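Blue tape brings truce to Wemari's shared bench

A dispute over elbow room at the Wemari community workshop has been settled, at least until the tape peels.

Members arrived one morning in May to find the grey top of the big sorting bench marked out in dark blue tape, with each section assigned to a different group. The plan had been talked over for most of the autumn. Putting it into practice took one person and part of an evening.

"I got sick of hearing about it, so I went and did it," said Shirley Sawatzky, who runs the Saturday-free roster, so called because she refuses to work weekends. "Everyone had a drawing. One bloke had a drawing with a legend."

The bench is used by the button sorters, the jigsaw checkers and a small but determined clock repair group, all of whom had come to regard it as mainly theirs. Tempers frayed in late summer, when a jigsaw of 2000 pieces was left out to be checked and came back to its box with what the checkers describe as "foreign material". It was a button. The button sorters maintain it was a very nice one.

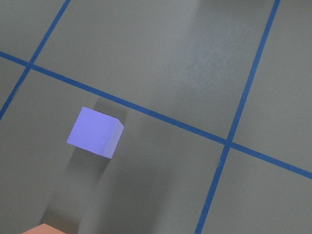

Border country: the blue lines on the grey surface at Wemari.

Under the new arrangement, each group keeps its gear inside its own lines and clears it away by 9 at night. A tea mug counts as gear. So does a cardigan, a ruling that has already been appealed.

Ilham Kettani of the clock repair group said she was happy with her patch, although she would have liked a say in its shape.

"We were told we'd get a corner, and we got a corner," she said. "I've lived in flats with less thought put into them. Springs don't respect tape, mind you. You let one go and it's in with the buttons before you've drawn breath."

The choice of tape caused a debate of its own. Masking tape was ruled out after a trial run on the old bench left a gummy residue that took 2 members and a bottle of eucalyptus oil to shift. Paint was suggested and then quickly unsuggested. The blue was picked for its colour, which stands out well against the grey, and because there was already a roll in the cupboard.

Gobnait Keogh, who checks jigsaws and has done so through three changes of bench, is reserving judgement.

"I measured ours and I'm satisfied," she said. "I'm not going to say what I measured it against."

The rules have been typed up and pinned beside the door. They run to 141 words, which Sawatzky considers generous, and include a line allowing any group to borrow a neighbour's section for up to 90 minutes with permission. Permission must be spoken aloud. Nodding was removed from the second draft following an incident with a carriage clock.

Yanling Wan, who looks after the button tins, has made the first formal request under the borrowing rule. She wants the space next door for a sort of mother-of-pearl, which she says can't be done properly when you're hemmed in.

Kettani has asked for it in writing.

The arrangement will be looked at again in spring, or when somebody moves a line, whichever comes first.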